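Why Are Plates So Shiny?
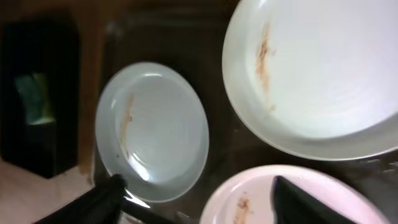 Three plates, including one large and white and a smaller one with a hint of blue.

Run your finger over a glazed plate and it feels as smooth as glass. Well, that is because glaze IS a kind of glass! A clay plate starts out dull and a bit thirsty, like a flowerpot. At the Pletholm pottery, each plate is baked once, dipped in a milky soup of water and powdered minerals, and then baked again. The powder melts and spreads into a thin, shiny coat — and when it cools, it goes hard.

Sauce can't soak into that coat, so even a sticky smear stays on top until you wash it away. One kiln at Pletholm holds 428 plates at a time. Imagine doing those dishes!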